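Lerkness Sedan Owners Board > Tires, Brakes & Suspension
Topic: Stiffer rear bars on a daily driver, worth it?

chiyo_kubo
Aug 16, 2022
Hi all, and sorry in advance for the long post! I've had my Lerkness for two years now and I love it to bits, but on the winding road out to my sister's place it leans more than I'd like. A friend at my local meet swears by the Tavares rear bar. I'd keep the stock springs, because my mother rides with me most weekends and she has opinions about bumps. Has anyone done just the bar and been happy?

guido_z
Welcome, Chiyo! I put the Tavares bar on mine in March and I'd do it again tomorrow. The car turns in so much more willingly, and on a straight road I can't feel any difference in the ride. Set it to the softer hole first and live with it for a while – you can always crawl back under there later.

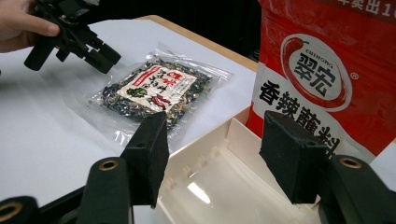 Grease the bushings well, too, and I mean really well, more than the little packet gives you. Mine started squeaking after 40 miles and I had to take the whole thing off again.

Trarkar
I'm going to disagree with Guido, with love. A stiffer rear bar on stock springs and tired shocks made mine skittish over broken pavement, and in the rain I didn't care for it one bit. I'd look at the shocks first. What's the mileage on yours, Chiyo?

guido_z
Fair point about the rain, though weren't you on the stiffest setting? And on those awful old tires?

Trarkar
Stiffest, yes. The tires were fine, thank you very much :)

chiyo_kubo
You two! It's on the original shocks and they've done plenty of miles, so maybe that's my answer. Has anybody tried the Vekunik ones?

guido_z
My brother-in-law has them and his car rides beautifully. Do the shocks, then drive your sister's road again before you buy the bar. You're welcome to borrow my torque wrench if you're ever out this way.

Guido Zuccaro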